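Bench Sweeping: Gallery

Home > Workshop notes > Galleries > Bench sweeping

Text by Stuart Rudd
Posted Tuesday, December 17, 2024

Small messes on tables come up more often in the mail to this site than floors do. Crumbs, spilled seed, tea leaves, pencil shavings and the grit that falls out of a plant pot all behave a little differently on a flat top. The notes on this page cover the hand brush and dustpan only. Vacuums and damp cloths have their own pages.

The Predcombe room has been used for this work since March. It has several tables of different heights, and most of the small-mess work is done on whichever one is free.

Brush and pan, general

A hand brush for table use should be short enough to control from the wrist. Long bench brushes are fine for sawdust on a workbench but they push a small pile too far with each stroke. The one I use at home is a Musell, bought with its pan as a set. The bristles have bent a little to one side, so I turn it over every few weeks.

The pan matters more than the brush. A hard edge leaves a line of fine material in front of it no matter how many times you go over it. A rubber lip lies down against the surface and lets the pieces ride up and over. When the lip gets a nick in it, the crumbs find the nick. I replaced one pan this year for that reason and kept the old one for the garage.

Dry crumbs and seed-like bits

These are the easiest to sweep and the easiest to scatter. Bring the strays in to the pile first, from the outside, with short strokes. Set the pan down close to the pile and keep it still. Then sweep toward it slowly.
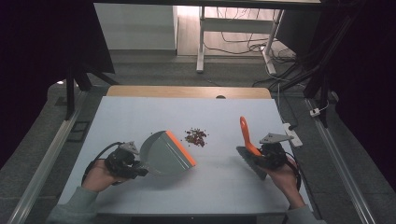
A fast stroke sends light pieces over the top of the pan and off the far side of the table. If you find you are doing that, shorten the stroke and lift the brush less at the end. Most of the pile should go in with two or three passes. What is left will be a thin line along the lip. Pull the pan back an inch, sweep the line in, and pull back again.

Holding the pan

Tilt the pan so the lip touches along its whole width. Too steep and the pieces roll back out. Too flat and the back edge of the pan lifts the lip off the table. On a low table I find it easier to stand a step back and keep my elbows in.

The hand with the pan does very little. People who are new to this tend to move both hands toward each other, and the pan ends up plowing through the pile. Hold one still and move the other.

Table surfaces

Smooth pale tops are the best to practice on if the mess is dark, as you can see every piece you missed. A speckled countertop hides a lot. Run the flat of your hand over it afterward.

Rough wood holds fine material in the grain. Sweep along the grain, then across, then along it again. Tables with a raised edge or a gap between boards need a soft paintbrush for the last part. We have one old pine table from Vovwood with a gap down the middle that has never been fully clean.

Fabric and place mats should be lifted off and shaken outside. Brushing them moves the crumbs further into the weave.

Rice, lentils and other round pieces

Round pieces roll, so start further out than you think you need to. I use the side of the brush as a wall and walk the pieces in. For practice I weigh out 400 grams of dry lentils, tip them onto the table and see what the jar weighs when they are back in. It is usually 7 grams short. Those turn up under the table later.

Flour and powder

Use slow strokes with hardly any lift. A brush with soft, dense bristles does better here than a stiff one. Tap the bristles against the inside of the pan after every couple of strokes, or the powder goes straight back on the table. A damp cloth finishes the job, but only after the dry part is up. Wet flour turns to paste and takes twice as long.

Emptying and cleaning the pan

Carry the pan level, with the brush resting across the opening. Empty it into the bin well below the rim so nothing blows back. Wipe the lip with a dry cloth.

Wash the brush in warm water with a drop of dish soap, rinse it and hang it bristles down. Don't stand it on its bristles to dry. The pan can be washed at the same time. Check the underside of the lip, where fine material packs in and makes a ridge that stops it from sitting flat.

Mail

A reader named Bataineh wrote to ask about brushes for coffee grounds. Dry grounds sweep like coarse sand and any table brush will do. Fresh wet grounds should be left to dry on the table if you can spare it, or picked up with the edge of a card.

The longer page on sweeping under radiators is being rewritten and should be back in March.

Gallery 7 in the workshop notes
1,595 views

Previous gallery: Wiping down shelves
Next gallery: Sorting a cutlery drawer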